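Data > Courts and Corrections > Sondholm Probation Fees > README

Sondholm Probation Fee Waivers: data card

What this is

A table of 465 requests to waive the monthly supervision fee in Sondholm County, copied from paper logs at the Nimri and Ukholm probation offices. One row is one request. If the same person asked twice, that's two rows, and there is no reliable way to link them.

The county's own summary says waivers are "routinely available." Read the outcome column before you repeat that. 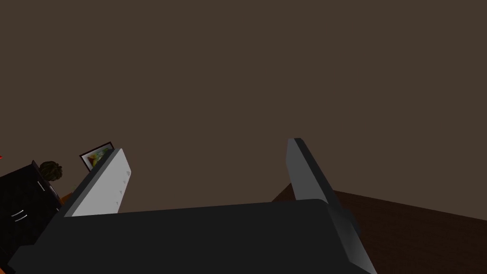
Gripper from above and behind, fingers raised. Simulated view.

Columns

office: Nimri or Ukholm
month_in: month the request was logged, as written
reason: free text, lightly cleaned for spelling
fee: monthly amount the person was being charged
outcome: granted, denied, partial, or blank
decided_by: job title only, names removed

The reason column is what a clerk wrote down, and it may be a long way from what the person said. "Lost job" shows up over and over in the same handwriting. Treat it as a clerk's shorthand. We would not run topic models on it, and we'd be wary of anyone who did.

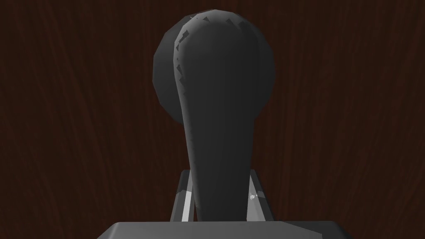
Missing outcomes

In 123 rows the outcome is blank. The Nimri office told us a blank means the request was withdrawn. The Ukholm office told us a blank means the form was still pending when the log was closed. Both can't be the rule for one county form, and neither office could point to a written policy. We left the blanks alone. Please don't fold them into "denied" to get a stronger headline, or drop them to get a weaker one.

Fees

The usual fee is $5 a month for unemployed clients on paper, but some 200 rows list a higher amount next to a reason that mentions unemployment. That could be sloppy logging, an old fee schedule, or people being charged the wrong rate. The table can't tell you which.
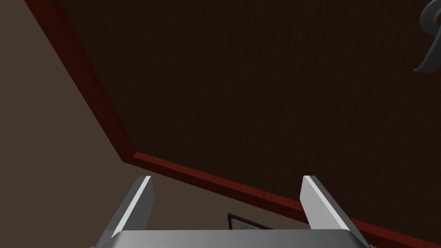 Two silver fingers, wide apart, with the ceiling behind.

How it was entered

Two people typed each page separately in Terkora, and a third settled the mismatches against the scan. Terkora reports an agreement score at the end. We don't publish it: it counts matching blanks as agreement, and there are a lot of blanks.

Uses we doubt

Comparing the two offices by grant rate. They didn't log partial waivers the same way before November.
Estimating how many people needed a waiver. Plenty never asked.

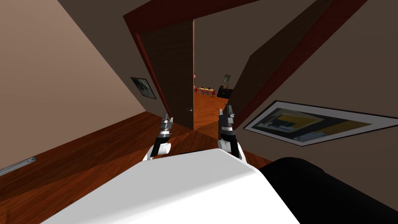
Both arms reaching into the hallway, doorway beyond.

Changes

Second release fixes swapped month_in values on the last Ukholm pages. The scans are still not public, pending a redaction check.

Contact: use the corrections form on the dataset page | Back to top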